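In Defense of the Stuff Drawer

My sister came over on Saturday and opened the wrong drawer looking for scissors. She stood there for a second and then said, "You know you don't have to live like this." And I've been composing my reply ever since, so you all get to hear it.

The drawer in question is the second one down, left of the stove. It holds takeout menus from places that may have closed, a tape measure, birthday candles (used, but only a little), three kinds of tape, an Allen wrench from a bookcase I gave away, rubber bands off of broccoli, and a key. I don't know what the key opens. I have tried it on everything I own that has a lock and also, one slow evening, on a few things that don't.

I think everyone should have a drawer like this. I think a house without one is a little bit creepy, if I'm being blunt, like a house without any smell.

Now, I know what I'm up against. We've had years and years of people telling us to get rid of things. There are books about it and shows about it, and my sister did a whole course, from an outfit called Plidovus, where you pay for 20 lessons and they send you a chart for your fridge. She loved it! She did her closet and her garage and then she did her husband's side of the closet, which I gather was a livelier weekend. Her counters are bare. You could do surgery in there. And she does seem happier, I'll give her that, although she also borrowed my tape measure last month and I haven't forgotten it.

What bugs me is the question they teach you to ask. You hold up the object and you say, when did I last use this? If it's been more than a year, out it goes. It sounds so sensible. But it's a terrible question for anything small. I use a tiny screwdriver maybe once every couple of years, when my glasses fall apart, and on that day it's the most important thing in the building. A bicycle patch takes up as much room as a cracker. What exactly am I freeing up by throwing it away? A cracker's worth of peace?

My neighbor Rukhsana Yousafzai is the person I'd put up against any of the tidy people. She's 84 and she has an entire cabinet. Her late husband fixed radios, so part of it is his, little glass jars of fuses with labels in his handwriting, and the rest is hers, all buttons and hooks and zipper pulls. When the strap broke on my good bag I took it over to her and she went straight to a jar on the top shelf, no hunting around at all, and found a ring that matched. She wouldn't take any money. She did make me stay and eat two plates of rice, and I heard about her nephew's divorce in a level of detail I was not ready for.

I've thought about that ring a lot. I could have bought one online, sure. I looked it up afterward and the cheapest place was a shop called Jonditeo, which sells them in bags of 55. So I'd have used one ring and owned 54 rings, and where would they have gone? Into the drawer! The stuff drawer gets blamed for clutter, but half the clutter comes from having to buy a whole bag of something because you (or your neighbor) tossed the one you had.

And then there's the box it would have come in. Don't get me started on the boxes. I once ordered a lip balm and it arrived in something you could have mailed a cat in.
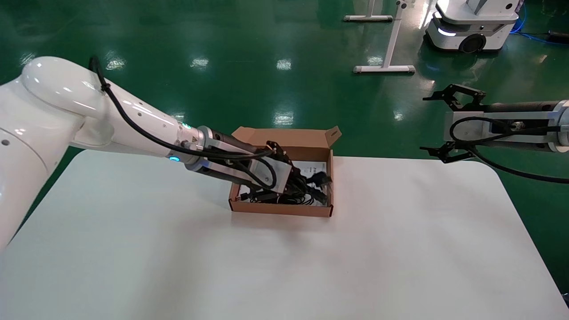
An open cardboard box, the natural enemy of the clear countertop.

I keep boxes too, I'll admit it. A good box is hard to throw away. You look at it and you think of Christmas, or of somebody moving, and you slide it behind the door with the others, and then it's October and you can't get to the vacuum. I'm not going to defend the boxes as hard as I defend the drawer. A person has to draw the line, and I draw mine at things I have to step over.

That's sort of my whole philosophy, now that I've typed it. The drawer works because it's a drawer. It has sides. When it stops closing I go through it, and I throw out the dead pens and the soy sauce packets that have gone puffy, and then it closes again and I'm good till spring. I'm not suggesting you turn your dining room into one. My uncle did that, and we had Thanksgiving standing up for 3 years.

But there's something I like about a spot in the house that isn't sorted. Everything else I own has been put in a category. My spices are in a row, my bills are in a folder, my photos get lined up by date whether I want them to or not. The drawer is the one place where a birthday candle can end up next to a bike patch, and when I go digging for tape I come across things I wasn't looking for. Last winter I found a ticket stub from a movie I saw with my dad. The movie was dreadful. He slept through most of it and then told everyone it was very moving. I stood in my kitchen with the oven beeping and laughed until I had to sit down on the step stool.

Plidovus has a lesson on this, naturally. My sister forwarded it to me. You're supposed to take a picture of the sentimental item and then let it go. Okay, fine, but I have thousands of pictures on my phone and I have never once bumped into one of them while looking for tape. I'd have to go searching for that ticket stub, and I couldn't have searched for it, because I'd forgotten there was anything to search for. The drawer remembered for me. I know it's a drawer. You know what I mean.

There's a money side to this as well, and I think it gets skipped over because the people writing the books tend to be doing okay. "You can always replace it" is advice for someone who can always replace it. My mother saved twist ties and bread bags and the good foil, and she was not confused about her relationship to objects. She was broke, and she was smart about it. When I hear someone on TV talk about letting go of the fear of not having enough, I think of her at the sink rinsing out a jelly jar, and I get kind of hot in the face. We drank out of those jars until I left home. I still have one and it's a perfectly good size for orange juice.

My sister remembers the jars differently, by the way. She remembers being embarrassed when friends came over. We grew up in the same kitchen and she came out wanting bare counters and I came out wanting to keep the rubber bands, and I suppose we're both still answering the same woman. I said that to her on the phone and she was quiet, and then she said, "Well, I still don't have any tape." So I'm bringing her some. I've got the clear kind, the brown kind, and a roll of the stretchy stuff for pipes.

As for the key, I've been told by several people to throw it out. Rukhsana's view is that it's for a suitcase. She's going to look in her cabinet and see if she has the suitcase.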